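4.2 Where the forms get filled in

Survey researchers have spent decades arguing over the wording of questions and almost no time on the furniture. We set out to correct this in a small way. The household diary at the center of our study asks people to record, every evening for two weeks, what they threw away and why. It was mailed to 242 households in Hidell and Fosness, and 86 came back complete enough to code. The rest came back partial, came back blank, or entered the great silence known to anyone who has ever enclosed a prepaid envelope.

Follow-up interviews suggested that completion had little to do with interest in the subject. Several of our most passionate respondents, people with strong views on yogurt lids, gave up by the second evening. What the steady ones shared was a fixed spot for the diary: a tabletop with room to write on and the usual household clutter pushed to the back (Figure 1). Those who kept the diary in a drawer tended to leave it there.
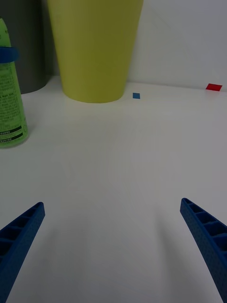
Figure 1. White tabletop with clear space toward the front and objects along the wall.

4.3 Coding the reasons

The reasons column proved to be the most entertaining part of the diary and the least useful. We had supplied a list of codes ("spoiled," "broken," "replaced," "other") in the belief that respondents would use them. They used "other." They then wrote in the margin, on the back, and in one case on a second sheet stapled to the first, an account of a casserole dish that touched on two marriages.

Two coders read all the margin notes separately and then compared results. Agreement was good for food and poor for everything else. The trouble lay mostly in the line between "broken" and "replaced." A toaster that works on one side is broken to one coder and a perfectly good toaster to the other, and no amount of training moved either of them. We settled the matter by creating a new code, "tired of it," which absorbed most of the disputes and, we suspect, a fair amount of the truth.

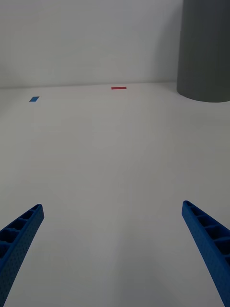
Fosness households used the new code more freely than those in Hidell. It is tempting to read this as a difference in local character, and readers in Hidell will no doubt do so. A duller explanation is that Fosness has curbside pickup for bulky items and Hidell does not. Being tired of a sofa means little if the sofa has to be driven to Hesholm.

We also note a weekend effect. Entries made on Sundays were longer, more candid, and more likely to blame another member of the household. Entries made on Mondays were often a single word. The Frei diary, an earlier instrument from which we borrowed the evening format, asked for entries on weekdays only, and so missed the Sunday confessions entirely. Whether this makes its totals lower or merely more polite we cannot say from the present data.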